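Category: Grant Reports / Small Awards

5/11/19
By Yupin Saengthong

To Vaughan Rewi, Olier Fund

You asked for a progress report on the Khunthong family recipe archive "in plain terms and without adjectives." I have done my best with the first part.

The $3000 arrived and most of it is still here. We have recorded seven cooks so far, all over their own stoves, and typed up the recipes of three. The gap is my fault. I had planned on an afternoon per cook, which was before I met Lamduan Luangrath, whose fish curry takes in two weddings and a land dispute before anyone touches a fish. The tape is wonderful. Typing it has been like mopping up a river.

Measurements remain a sore point. The application promised "standard quantities throughout." Our cooks deal in "enough," "a bit more than that," and in one case a look. Chutima Rungrueang now follows along with a kitchen scale, weighing whatever is left in the bag afterward and subtracting. It works well for rice and badly for fish sauce.

The translation is in better shape. Kamonchanok Saengthong has finished two of the three typed recipes and has sent back the other with the note "this is not a sentence in either language." She was right, and it was my sentence. 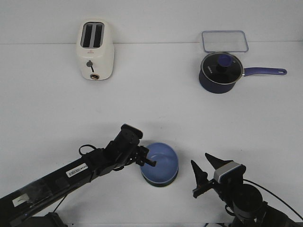
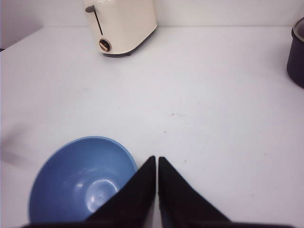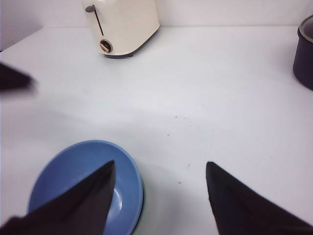 Our other unsettled question is equipment, meaning what the printed recipes should assume a reader owns. The cooks want a mortar the size of a bucket listed as essential. Chutima wants every dish to be possible in a rented apartment, where you might have a toaster, a light blue bowl and one dark blue saucepan with a glass lid, and I have come around to her side. Lamduan has not, and has asked that her objection be printed next to the curry. It will be.

By June I expect to have all seven recipes typed and the Caltow printers' quote in hand. I would like to move the unspent travel money over to typing, if the fund allows it. The form for this asks me to describe the "unforeseen circumstances." May I attach the tape?

Contact the grants desk | Back to top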